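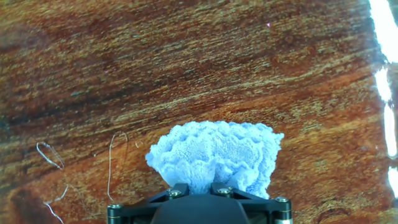
Zerora gripper set for cloth handling

The Zerora set is made for small laundries, repair rooms and training workshops that want to start with soft goods and do not have a large budget. It holds towels, wipes and similar cloth by pinching. A thick, fluffy towel needs a firm closing at one narrow place, and the rest of the fabric is left free.

What you pay

Gripper with wrist plate: 703 euros
Gripper with wrist plate and wrist camera: 799 euros
Spare finger pads, one pair: please ask, the price depends on the pad type

Prices are without tax and without transport. The robot arm is not included. If you do not have an arm yet, please plan this cost first, as it will be the biggest part of your budget.

Before you order

Write to us which arm you have and which flange it uses. Our workshop in Gretitz then prepares the correct wrist plate. Arms by Jirnberg need the longer plate, and it is the same price.

Please measure your table also. On a glossy table top the reflections can disturb the camera, so a matt mat or a lamp from the side is worth to plan in the same order.

Terry and microfibre cloths lose fibres. We recommend to keep some 100 euros per year for pads and cleaning material. Lint should be removed from the linkage with a dry brush — never with compressed air, which pushes it deeper inside.

Delivery

Delivery time is 4 weeks from payment. In July the workshop is closed and orders wait until August. Customers in the Baltic countries can order through our partner Strazds, who also keeps the spare pads on stock.

Returns are possible if the wrist plate was not yet mounted. For a test with your own fabric, send us two pieces of it and we will answer with a short report before you decide.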